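Kitchen & Housewares > Glass Cookware > Storage and Handling

Low cardboard walls for a glass pot on a laminate table: how do you hold the corners?

Lullus
I keep a lidded glass pot on a laminate table and want low walls around it so it can't be nudged over the edge. Cardboard is what I have. The wall height is 60 mm, single-wall corrugated, cut from a moving box. First attempt used hot glue at the corners and two of them opened within a week. The glue stayed on the paper and the paper came off the board.

Questions:
1. Tape or glue at the corners?
2. Does a wall that low do anything useful?
3. Cardboard floor inside, or leave the table surface?

Cumivov
Tape. Your glue did its job and the liner delaminated, so a stronger glue gets you the same failure. Fold a strip over the top edge at each corner, half inside and half outside, and press it down with a spoon handle. Cloth tape is better than packing tape on a bare cut edge.

On 2, yes for sliding, no for tipping. A pot is widest low down and the wall only has to meet it there. Mine is 88 mm and I wouldn't go higher. You start reaching over it and catching your sleeve, and then the wall is the hazard.

Henach
Disagree on the height. Glass pots with a side handle don't present a flat face to the wall. The handle gets there first, and if the wall top is below the handle you have a glass handle riding over a cardboard edge. Measure to the underside of the handle and add a little.

Also disagree on cloth tape. It creeps in a warm kitchen. I use paper tape, the water-activated kind, and redo it every September.

Cumivov
The wall isn't a bumper. If the handle reaches the wall, the footprint is too small. Make it larger and the height question goes away.

Lullus
Footprint is limited by the table. I have 135 mm of clearance on the handle side with the pot centered, less if I push it to one side.

Henach
Then put the pot toward the back and keep the front open for the light stuff. Most knocks come from the front, where people stand. I would still not trust single-wall board with anything full. What does the pot weigh with the lid on?

Lullus
Haven't weighed it. It goes in there empty.

Dwivedi
Regarding 3, leave the table surface. A cardboard floor slides on laminate, and then pot and walls travel together. It also picks up grease and can't be wiped. If you want a floor, use something with the same friction as the table or better, and fix it down. I tested a loose board liner against bare laminate by tilting both, and the liner let go first every time. I did this on one table with one pot, so treat it accordingly.

Henach
Was the pot base ground or fire-polished? A ground foot ring grips paper much better than a polished one does.

Dwivedi
Polished. I agree it matters. I didn't have a ground one to compare.

Cumivov
Nobody has mentioned the lid. A lid with a round knob is the part most likely to leave the pot during a knock. A wall doesn't help with that at any height. If the lid is glass too, store it upside down with a cloth between, or accept the risk.

Lullus
Upside down puts the knob inside the pot. Mine is deep enough, but the lid then rocks on the rim. I'll leave it right side up.

Edit, May 17, 2026: rebuilt it with cut walls and tape at every corner, outside length of the short wall now 129 mm more than the first version. No glue anywhere. I'm happy to report the walls stand up by themselves.

Dinesh Negi
I settled on low walls and black tape, with tape at both front corners, a piece folded over the right edge near the back, and another strip along the back wall. The surface inside is the same wood grain as the table. Amber pot at the back with its lid on, handle to the right. The plastic pear and the yellow plastic potato live at the front left, where they can't reach the glass unless somebody shoves them. I haven't measured the walls and I won't argue about millimeters.

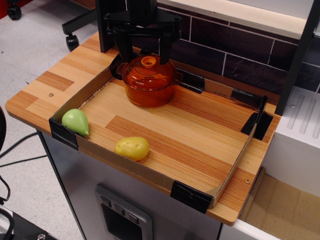 Henach
Tape over the top edge is fine for a wall that never moves. If you lift it to wipe the table, lift from the long sides with both hands, or the corner fold takes the whole load and you'll be retaping. I still prefer paper tape for that.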